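Ritby County Jail, Annex B
Conditions checklist with inspector's comments, October visit

1. Rated capacity posted at intake: YES
Posted as 286. The morning count sheet said 456. The sign is very clean.

2. Every person has a bed off the floor: NO
Staff described the floor mattresses as temporary. The same word appears in the last report.

3. Cell call buttons working: PARTLY
Tested at 9:40 a.m. in the east wing. Two rang at the desk. The others lit up and did nothing. I was told a repair order is in with Prenik, but I wasn't shown one.

4. Exit doors clear and unlocking from the control room: YES
Tried twice. Slow the second time.

5. Clean clothing and bedding issued weekly: NOT SHOWN
The log has a check mark for every week, all in the same pen and the same handwriting. I would like to see the laundry contractor's invoices before I believe it.

6. Medical requests answered within 2 days: NO
The Asura kiosk stamps a request "answered" when it is opened. Opening a message is not treatment. Please stop counting it that way.

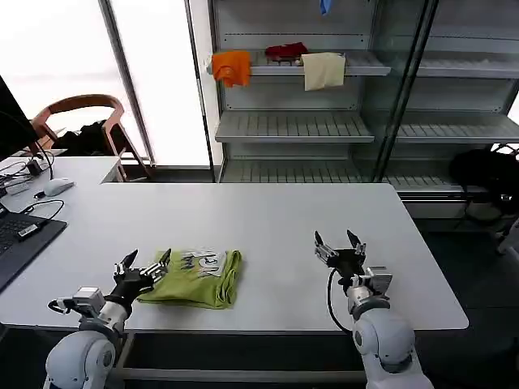
Amini Legal Aid wrote back after reading the draft that item 6 was too gentle, and that its clients had waited far longer than 2 days with the kiosk showing their requests as closed. I have asked for dates. Until I get them, the rating stays where it is.

7. Early release list reviewed monthly: UNCLEAR
The county says its new sentencing credits will take 3,000 bed-days off the books. Nothing I was handed explains how that figure was reached or who has gone home because of it.

8. Complaint forms available without asking an officer: NO
Kept in a drawer behind the officer's desk.

Follow-up: items 2, 3, 6 and 8 to be checked again without notice. Item 5 stays open until the invoices arrive.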